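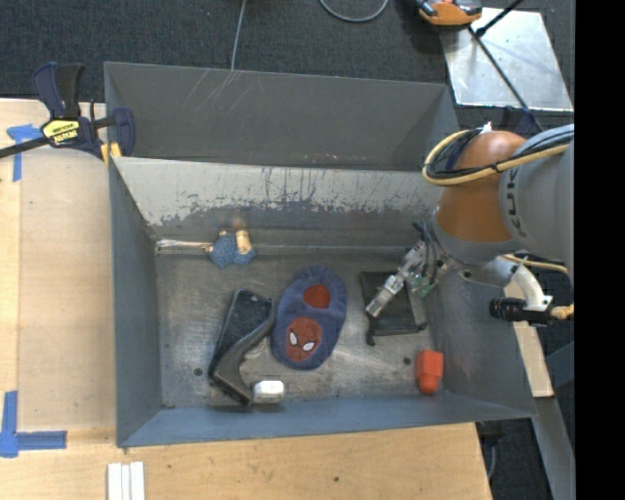
Sorting out the odds-and-ends bin

Every workshop has one. Ours got so bad I bought the same hinge twice. A few things that work, in no order.

Metal bin beats plastic if you chuck heavy stuff in. It'll scratch and scuff — leave it, it's a bin. Don't bother painting the inside, comes off in flakes and gets in everything.

Get one with a divider, or bend one up from sheet. Small side for "needs a decision", big side for "keeping". Empty the small side when you lock up. If it's still full by January you've lost.

Sloping sides are handy, bits slide down to where you can reach. Flat-bottomed trays — screws hide in the corners for ever.

Holes in the floor: fine for letting dust out, not fine for washers. Square of old carpet underlay over the top, or a fridge magnet on the small ones.

Stand it on the bench, not the floor. You won't bend down to sort it, you just wont. Scrap of cardboard underneath if you like your bench top. Sheet edges can be sharp, so run a file round the rim before you put it anywhere near kids.

Cleaning. Tip everything out on a sheet, hoover, then warm water and washing up liquid. Dark scuffs come off with a Skeveck pad, the grey one, the green one leaves swirls. Dry it straight away. Spots of rust, wire wool and a wipe of oil.

Set a timer, 20 minutes. Pick things up one at a time, decide, put down. No fishing about. Anything with a lead goes in a seperate box, coiled and taped.

Labels — Tandance ones peel in the cold, Holroyd ones don't. Masking tape and a marker does the same job for pennies.

Limit it to 4 bins. We had more, it just spread.

Spare dividers: Kastari do them, part 555, fits most of the deep ones. Measure first, mine needed a trim at one end. Tin snips and gloves.

Next time, drill bits and what to do with the blunt ones.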